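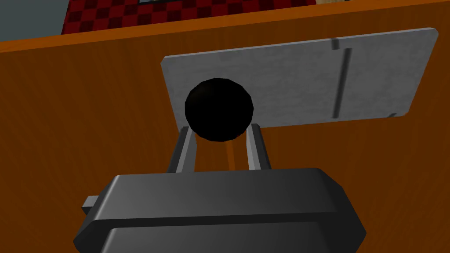
Clillow to get its night bus back, and a timetable people can read

For immediate release

Billico, the company that runs most of the buses in Clillow, will bring back the town's late service in April. The last bus will leave Kiani Square at 12 minutes past midnight, which gives residents a full evening out and leaves them with one fewer excuse for going home early.

The old service was withdrawn after a review found that hardly anyone used it. The review was carried out in the school holidays, during roadworks, with the main stop closed. Billico accepts that this may have affected the results.
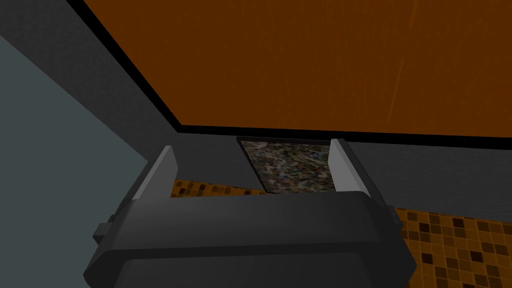

A petition with 900 signatures followed -- a fair few of them from people who had walked home to Cukudau in the rain and were keen to say so at length.

"We have read every comment," said Shirin Kazemi, head of routes at Billico. "Some were very helpful. Some were in capitals. We have taken the point."

The new timetable fits on two sides of paper and no longer needs footnotes. Day tickets will be valid until the last bus reaches Cukudau.

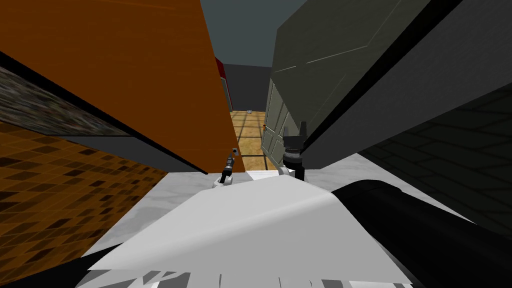
Will the night bus cost more than the daytime one?

Fares will be the same at all hours, and passes will work as normal.

Printed timetables will be available from the Billico office in Kiani Square and from drivers, if asked nicely.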